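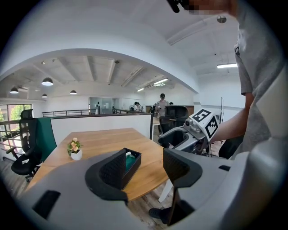
Cómo cuidar una mesa de madera en la oficina o en casa

Una mesa de madera que se usa a diario se estropea casi siempre por lo mismo: vasos sin posavasos, macetas que rezuman, cinta adhesiva olvidada y productos de limpieza demasiado fuertes. Los consejos que siguen valen para tableros barnizados, que son los más corrientes en oficinas abiertas y en comedores. Al final hay un apartado para la madera aceitada.

Limpieza diaria

Pase primero un paño seco de microfibra para retirar el polvo y las migas. Si se empieza con el paño mojado, el polvo se convierte en una pasta que raya el barniz. Después use un paño apenas húmedo, bien escurrido, siempre en el sentido de la veta. Seque enseguida.

Para las huellas y la grasa de las manos basta una cucharadita de jabón neutro en un litro de agua templada. Nosotros usamos el jabón Clesero sin perfume, pero sirve cualquiera que no lleve amoniaco ni lejía. El vinagre, que tanto se recomienda, deja mate el barniz al cabo de unos meses.

Las esquinas redondeadas se ensucian más que los cantos rectos porque es donde la gente apoya la mano al pasar. Repáselas con el mismo paño una vez por semana.

Macetas sobre la mesa

Una planta pequeña con flores alegra un tablero grande y ocupa poco, pero hay que vigilar el agua. Aunque la maceta sea esmaltada o vaya dentro de un cubremacetas, la base puede condensar humedad y dejar un cerco blanco.

Coloque debajo un plato o un disco de corcho un poco más ancho que la base. Riegue en el fregadero, deje escurrir 13 minutos y devuelva la planta a su sitio. Mueva la maceta unos centímetros cada semana, sobre todo si le da el sol, para que la madera no cambie de tono en un solo punto. Los pétalos caídos se retiran el mismo día; los de color rosa o rojo pueden manchar si se quedan pegados con agua.

Cercos y manchas

Cerco blanco: es humedad atrapada en el barniz. Ponga encima un paño de algodón seco y pase la plancha tibia, sin vapor, unos segundos cada vez. Levante y mire. Si no mejora tras varias pasadas, déjelo hasta el día siguiente antes de insistir.

Cerco oscuro: el agua ha llegado a la madera. Con la plancha no sale. Hay que lijar la zona y volver a barnizar.

Restos de cinta o etiquetas: ablande el pegamento con unas gotas de aceite de cocina, espere un cuarto de hora y retire con una tarjeta de plástico. No use cuchillas.

Tinta de bolígrafo: alcohol en un bastoncillo, solo sobre el trazo, y aclarar de inmediato. Pruebe antes en la cara inferior del tablero, porque el alcohol disuelve algunos barnices.

Herramientas y aparatos

Si la mesa sirve también para trabajar con piezas metálicas o aparatos pesados, extienda un tapete de fieltro o de goma. El tapete Norkivel de 2 milímetros se enrolla y cabe en un cajón. Los de goma negra conviene quitarlos por la noche, ya que algunos dejan sombra en el barniz claro.

No arrastre nada. Levante el aparato, aunque sean pocos centímetros.

Patas blancas

En las patas pintadas de blanco se notan mucho los roces de los zapatos. Se quitan con una goma de borrar blanca o con una esponja de melamina pasada sin apretar. Si el golpe ha levantado la pintura, limpie, seque y retoque con esmalte al agua y un pincel fino. Dos capas delgadas cubren mejor que una gruesa.

Revise los tornillos de las patas en mayo y otra vez en octubre, cuando se enciende la calefacción y la madera se mueve. Apriete a mano.

Sillas y suelo de madera

Las ruedas recogen arenilla y la van repartiendo por el suelo. Dé la vuelta a la silla una vez al mes, saque los pelos enredados con unas pinzas y limpie cada rueda con un trapo húmedo. Para suelos de madera elija ruedas de banda blanda; las duras, de nailon, están pensadas para moqueta.

Los respaldos de malla se aspiran con el cepillo suave. Los reposabrazos se lavan con el agua jabonosa de antes.

Los paneles de tela entre puestos también acumulan polvo. Aspírelos de arriba abajo antes de barrer.

Si la madera está aceitada

Nada de jabón desengrasante. Limpie con paño húmedo y aplique aceite para muebles cuando una gota de agua deje de formar bola en la superficie. Con el aceite Tlapale damos una mano fina, esperamos veinte minutos y retiramos todo el sobrante. La mesa queda lista al día siguiente.

Los trapos empapados en aceite pueden arder solos si se guardan arrugados. Extiéndalos al aire libre hasta que estén rígidos o métalos en un bote metálico con agua y tapa.

Actualizado el 10 de mayo de 2025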